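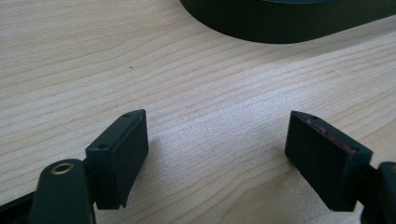 ## 3. Preparing and Caring for the Tabletop

Your Jumon table arrives with its legs already bolted on, so this is the fun part: getting the top ready for everyday use. The pale finish shows its grain beautifully, and a little care in the first days really pays off. Set aside 65 minutes, most of it waiting.

**You will need:**

- two soft cotton cloths, no printed logos
- a bowl of lukewarm water with a drop of dish soap
- the Tastov care oil from the hardware bag
- one sheet of 300-grit paper (only for step 5)

### First cleaning

1. Clear the top and pick off any crumbs or specks with your fingertips. Don't drag them across with the cloth - a hard crumb can leave a fine scratch.
2. Find the direction of the grain. On a light top like this it can be faint in places, so crouch down and look across the surface toward a window. It's a lovely sight, and the long wavy lines are much easier to follow from down there!
3. Wipe with the damp cloth, along the grain, from one end to the other.
4. Dry right away with the second cloth. Wait 5 minutes before going on.
5. If the surface feels rough anywhere, sand that spot lightly by hand, along the grain only, then wipe and dry again.

> **Caution:** Never use scouring powder, bleach or a steam cleaner on the top.

### Oiling

6. Pour a coin-sized pool of oil on the cloth, never straight on the table. Work it in along the grain.
7. Leave it for 30 minutes, then buff off whatever is still shiny and sticky.
8. Keep the table clear for 48 hours. Light use is fine after that, and the finish keeps getting tougher all week.

> **Caution:** Oily cloths can heat up and catch fire by themselves. Lay them flat outdoors to dry, or soak them in water before throwing them out.
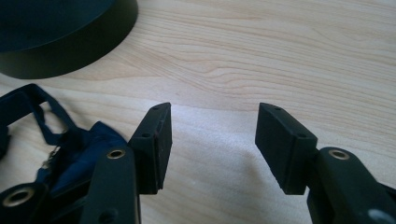

**Aguiar Home Furnishings - Table Care Team**

### Everyday use

9. Lift things when you move them. Dark plastic or rubber bases can leave marks on pale wood if they're pushed along it, so put felt pads under anything heavy that stays put.
10. Blot spills as soon as you see them. Coffee and beet juice are the worst (we tested both, with great enthusiasm).
11. Move standing objects to a new place once a month. Light wood changes color slowly in daylight, and this helps the whole top age evenly.

**Note:** Streaks, bunched lines and darker bands in the grain are natural. Every top has its own pattern, and we don't treat these as faults.

For a cup ring that won't wipe off, repeat steps 5 to 8 on that area. Refill bottles of the oil are listed in the Jakgate spare parts sheet, under "Finishes."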